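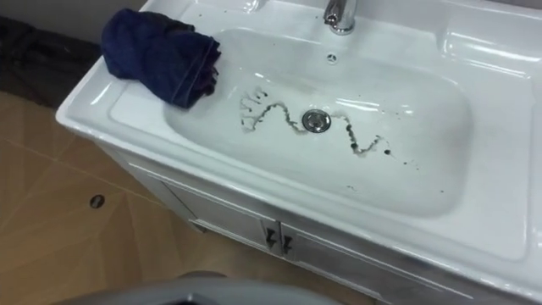
Vanity basin with overflow, agenda item 3.

MINUTES OF THE BUILDING SERVICES MEETING
Bristen House Residents' Association
Held in the ground floor meeting room, September

Chair: Gervásio Moura
Also present: representatives of units 4, 9, 13, 22 and 30; the managing agent (Hastberg Property Services); the plumbing contractor (Jenamik)
Apologies: unit 17

The meeting opened at 6:35 p.m.

1. Minutes of the previous meeting

Approved with one correction. Under item 5, "supply riser" should read "waste riser". The agent will reissue the corrected copy.

2. Matters arising

2.1 The stair lighting timer on the second floor has been reset. The unit 9 representative reported that it still switches off early in the evening. Agent to check the program against the other floors.

2.2 The insurer has acknowledged the claim for the ceiling in unit 4. No decision has been received. The claim covers plaster and paint only; the owner is claiming separately for floor covering.

2.3 The bicycle rack quotation has lapsed. Deferred to the next meeting.

3. Slow drainage, east stack

3.1 Jenamik presented its report on the east waste stack. The stack is 100 mm cast iron to the first floor and plastic above, with a coupling at the change of material. Camera inspection showed scale on the cast section and a partial obstruction just below the coupling.

3.2 The contractor recommended high-pressure cleaning of the full stack, followed by a second inspection. Replacement of the cast section was not recommended at this stage. The unit 22 representative asked whether cleaning could damage the older joints. The contractor replied that the joints seen on camera were sound and that pressure would be reduced through the lower section.

3.3 The bathroom branches were discussed. Basins with a built-in overflow drain through a channel in the ceramic that joins the waste fitting below the bowl. Where the branch is slow, this channel can hold residue and cause odor even when the basin itself is clean. Residents are asked to flush the overflow with warm water once a month and to report any odor that continues afterward.

3.4 Chemical drain cleaners are not to be used on the east side until the work is complete. The contractor's staff will be opening traps by hand.

3.5 Resolved: to accept the Jenamik quotation for cleaning and re-inspection, the cost to be met from the maintenance reserve. Four in favor, one abstention (unit 13).

Action: Agent to confirm dates and give residents seven days' written notice. Water will be off on the east side from 9:00 a.m. to 1:00 p.m. on the day of the work.

4. Bathroom fixtures and sealant

4.1 The agent asked that the care notes for vanity units be repeated, as several owners have replaced fixtures in the past year. Glazed surfaces are to be cleaned with a soft cloth and a non-abrasive product. Scouring powder dulls the glaze and voids the supplier's warranty on the Bragança range installed in the west units.

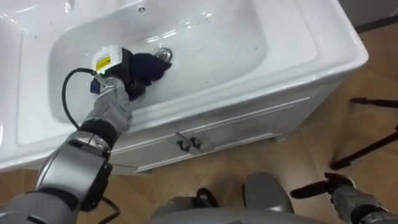
Cloth at the basin drain, agenda item 4.

4.2 The chrome ring at the drain should be wiped after cleaning products are used. Acid-based descalers should not be left on plated parts.

4.3 Sealant between vanity tops and walls is the owner's responsibility. The unit 30 representative disagreed and referred to the lease, which places "wall finishes adjoining common pipework" with the association. The chair noted that the wording is unclear - the agent will obtain a written opinion before any further invoices are recharged to owners.

Action: Agent.

5. Water pressure

5.1 Readings taken at the top floor were within the range set out in the pump manual. Unit 22 continues to report low flow at the shower. The contractor will check the isolating valve in that unit during the visit under item 3.

5.2 The booster pump has run for over 46 months without a service. The agent is to obtain two quotations, one for a single visit and one for an annual contract.

6. Reserve fund

The agent tabled the quarterly statement. The balance is sufficient for the work approved under item 3. A question on the transfer fee was answered by reference to the bank's schedule of charges. Statement noted.

7. Any other business

7.1 Unit 4 asked that contractors sign in at the front desk. Agreed.

7.2 The key to the east riser cupboard is missing from the key safe. The agent will have the lock changed and will hold two copies.

8. Next meeting

The date will be set once the re-inspection report has been received. Items for the agenda should reach the agent in writing.

The meeting closed at 7:50 p.m.

Signed: G. Moura, Chair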